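Greifer rutscht an glasierter Schüssel ab, Erkennung über Handgelenkkamera unzuverlässig

Tuvadine
19. November 2019

Wir arbeiten in der Robotik-AG am Schulzentrum Milterach an einer Tischabräum-Aufgabe. Der Arm soll Geschirr am Rand greifen, anheben und in eine Ablage stellen. Zweifingergreifer, schwarze Kunststoffgelenke, Kamera am Handgelenk. Die Erkennung läuft über eine einfache Farbsegmentierung im HSV-Raum, danach Ellipsenfit auf den Rand.

Zwei Probleme:

Erstens zerfällt die Maske der blauen Schüssel. Die Glanzstellen auf der Innenseite fallen aus dem Farbbereich heraus, und der Fit springt von Bild zu Bild. Wir haben den Sättigungsbereich schon weit geöffnet, dann kommt aber der Schatten links von der Schüssel mit in die Maske.

Zweitens rutschen die Finger beim Anheben ab, auch wenn der Anfahrpunkt stimmt. Die Schließkraft wollen wir ungern weiter erhöhen, der Servo wird jetzt schon warm.

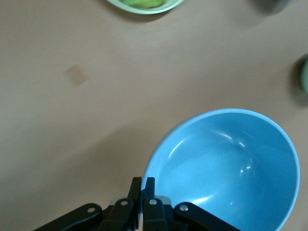 Sicht der Handgelenkkamera, Greifer am linken Rand der Schüssel

Belichtung steht auf Automatik. Trainierte Netze sind nach unseren AG-Regeln erst ab der zweiten Projektphase im Juni erlaubt, also bitte nur klassische Verfahren. Woran würdet ihr zuerst drehen?

Mayrhofer

Belichtung zuerst. Automatik ist bei einer Kamera am Handgelenk ungünstig, der Bildinhalt ändert sich beim Anfahren ständig und damit auch die Helligkeit der Tischfläche. Fest einstellen, und zwar so, dass der helle Bereich der Tischplatte knapp unter der Sättigung bleibt. Weißabgleich ebenfalls fest.

Die Glanzstellen bekommt ihr damit nicht weg. Für den Ellipsenfit braucht ihr die Innenfläche aber nicht. Maske morphologisch schließen, größte zusammenhängende Kontur nehmen, konvexe Hülle bilden, Punkte in der Nähe des Bildrands verwerfen und auf den Rest fitten. Bei uns lief das mit RANSAC und 200 Iterationen stabil. Konturen unter 380 Pixel Fläche vorher wegwerfen.

Sobald die Schüssel unten aus dem Bild läuft, wird der Fit schlecht konditioniert. Dann die letzte gute Ellipse einfrieren und über die Vorwärtskinematik weiterrechnen. Die letzten 5 cm fahren wir grundsätzlich blind.

Zum Schatten: Farbton statt Sättigung als Hauptkriterium. Ein Schatten auf beigem Untergrund bleibt meist im Farbton deutlich von Blau entfernt. Bei sehr dunklen Pixeln rauscht der Farbton, also eine Untergrenze für V setzen.

Plunthorpe

Silikon auf die Finger kleben, fertig. Hat bei unserer Wettbewerbsgruppe gereicht.

Tuvadine

Rückmeldung: Belichtung und Weißabgleich sind jetzt fest, der Fit springt deutlich weniger. Silikonstreifen sind montiert – mit Sekundenkleber halten sie nicht, mit doppelseitigem Klebeband bisher schon. Das Einfrieren der Ellipse ist noch nicht eingebaut.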